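Gripper fault, part two

The left gripper quit again, up to six times in one afternoon. It drops off the bus, the fingers stay where they are, and the arm carries on with its program as if nothing is wrong. 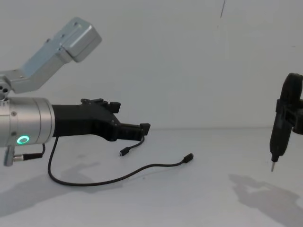

Elif Naz thinks it's the cabling – I blamed the driver for 13 days. She swapped the lead and we got 50 cycles before the next dropout. 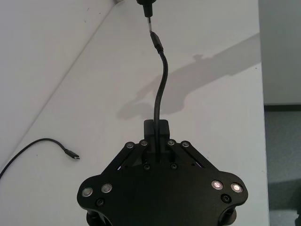
What bothers me is the missing stop. A lost gripper should halt both arms, and ours only logs a warning. I'm fixing that first.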